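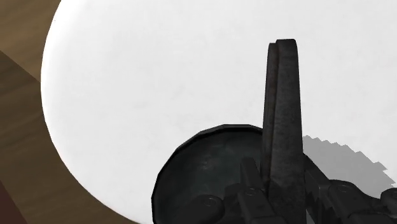

Speaker notes: Good practice for reporting simulated manipulation trials
Clendmont workshop, August 2026

Slide 1. Title
Say who we are. The Mostora group writes the test rules, Ditberg runs them. Questions at the end, please.

Slide 2. Why we wrote rules
We went back through 691 old trial reports. In 208 of them the report did not say which version of the scene was loaded. Those numbers can't be compared with anything. Pause here.

Slide 3. Fix the scene first
Object models, masses, friction values and lighting get a version number. If anyone changes one of them, the number goes up. This includes small changes. A new friction value on a plate is a new scene.

Slide 4. Write down success before you run
For a pick task, our rule is that the object is clear of the surface and still held when the trial ends. Touching it does not count. Lifting it and dropping it does not count. Put this in the plan and leave it alone after the first trial.

Slide 5. Simplified shapes
A round dish in the simulator may be built from flat segments, and the collision shape can be coarser than what is drawn. State both. Contact at the rim is where we see the most disagreement between teams. Mention the Yip test set, where we had to redo the rim contacts for every dish.

Slide 6. Seeds and counts
Minimum of 51 seeds per condition. List them. Cap each trial at 2000 steps and count a timeout as a failure. Do not rerun a seed because the result looks odd. Report it and add a note.

Slide 7. Wrist views
Save the wrist view for every failed trial. The fingers and links will hide part of the object at close range, so keep a second fixed view as well. Reviewers should be able to check a grasp without asking the team for more files.

Slide 8. What the rules leave out
Transfer to hardware. Force limits near people. Both have their own documents. A draft on transfer is planned for January.

Slide 9. Questions
Leave the checklist on screen. If time is short, skip slide 8.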